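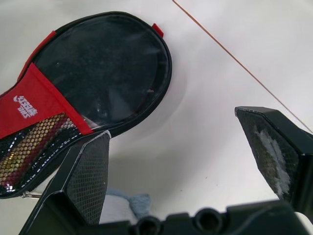 The Histesik 715 is a replacement grip pad set for two-finger electric grippers on bench-mounted and mobile-base arms. One set does both fingers of one gripper. The pads have a fine moulded grid on the gripping face and bond to the inside of the existing finger, so the finger itself stays on the robot. Pads should be changed when the grid no longer has an even surface. On the right-hand finger there are white patches across the grid that look worn or fuzzy, and a pad in that state should be cleaned first and replaced if the patches don't lift.

Sold by Galport. Page updated January 5, 2024.

What's in the set

Pads, left and right, marked L and R on the back
Adhesive film, cut to shape, with one spare piece
Primer wipe, single use
Setting shim
Printed instruction sheet, English and French

Not included: hex keys, isopropyl alcohol, plastic scraper, lint-free cloth.

Two-arm stations need 2 sets. Order both at once if you can. Pads from the same batch have the closest thickness, and you'll only have to go through the zero check once.

Before you start

Take the arm out of its program and bring it to the service pose. Open the gripper fully from the controller. Power down at the main switch and lock it out according to your site's procedure. Don't push the fingers apart by hand with the drive energized.

Clear the bench under the gripper, or lay a cloth down. The small screws at the finger base are black and hard to find on a dark floor.

Removing the old pads

Warm the pad with a heat gun on low for a minute or so. Work the scraper in from the tip end and lift towards the base. If the film stays behind on the finger, roll it off with your thumb. Old adhesive in the corners comes away with alcohol and a cloth. Metal scrapers will mark the finger and the new pad won't sit flat over the mark.

On some fingers the pad sits in a shallow recess. Check the recess for grit before you go on.

Fitting the new pads

Wipe the finger with the primer and let it dry. Peel one side of the film, apply it to the pad, then peel the other side and set the base end of the pad down first. Roll it forward to the tip. Put the setting shim between the fingers, bring them together on the shim at the lowest force setting, and leave them closed overnight. The film reaches full strength at room temperature. A cold shop will slow it down, so keep the bench heated if you're doing this in winter.

Resetting the zero

New pads are thicker than worn ones, and the controller will still have the old closed position stored. Remove the shim, close the gripper at low force with nothing between the fingers, and save that as the new zero. Open and close it a few times and read the position back. If the reading drifts, the pad isn't fully bonded or there's something under it.

Then check the force. We suggest a soft item with a hard edge for this, something with a zipper, a seam and a bit of give. A paddle case is good: the fingers have to hold a thin edge without folding it, and you can try the same grip with the case part open.

Cable check

Do this while the robot is still in service mode. Each arm has an external black cable running along it to the wrist, and a gripper that has been turned over for pad work can go back with less slack than it had. Move the wrist through its full range at slow speed and watch the loop. It should never pull straight, and it should clear the elbow joint on the way past. Check both arms even if you only changed one gripper. On stations where the arms work close together over the same spot, run them one at a time and then together. 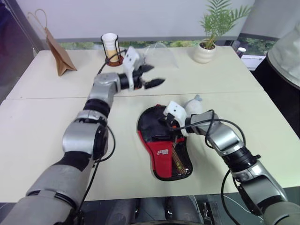
Care between changes

Wipe the pads at the start of each shift with a damp cloth. Once a week use alcohol. Let the grid dry before gripping fabric or mesh.

Lint from cloth, bags and pouches packs into the grid and makes the surface slippery well before the rubber is worn. A soft toothbrush gets it out. Brush along the finger from base to tip. Don't use a wire brush or compressed air above shop pressure.

Inspect after every 1,000 grips, or weekly if your controller doesn't log them. Look for:

Lifting at the tip corners
Patches where the grid has gone smooth or pale
A step between the pad and the finger
Cuts from zipper pulls, clips or wire

A cut that doesn't reach the backing can be left alone. Change the pad if you can see the film through it. Always change left and right together.

Common problems

Gripper reports closed before the fingers touch: the old zero is still stored. Go back to the reset step.

Object turns in the grip: one pad is dirty, or one is new and the other isn't.

Fingers catch on fabric: the tip edge of the pad is standing proud. Press it down warm. If it lifts again, replace the film with the spare piece.

Thin cord slips out: close more slowly and take the cord nearer the base of the fingers. Pad condition makes little difference on cord below the grid spacing.

Ordering

Histesik 715 pad set: $386 per set
Adhesive film, spare pack: call for price
Setting shim: call for price

In stock at Galport and shipped by ground. Orders placed before noon go out the same day. The set replaces the earlier Bikex pads, which we stopped carrying in August. Bikex film is narrower and shouldn't be used with these. For fingers with a curved inner face, send us a drawing before you order.

Unopened sets can be returned. We can't take back a set once the primer wipe has been opened.

Customer comments
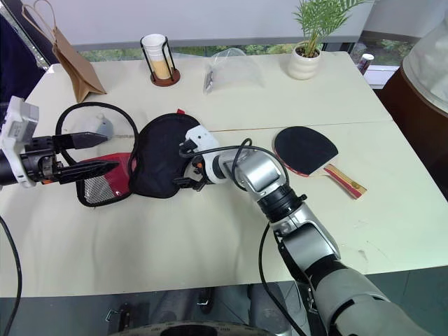 Chantal Lapointe wrote that the fitting went as described but the overnight wait was a nuisance on a station with only one spare gripper, and she asked whether four hours on the shim would do. Our answer is that four hours will hold for light items in a warm room. Don't lift anything heavy with it, and repeat the zero check the next morning.

Amanuel Alemayehu reported that his L and R pads had been swapped and the grid still looked right. The bevel at the tip is different, so they do need to be on the correct sides. We've since made the letters on the back larger.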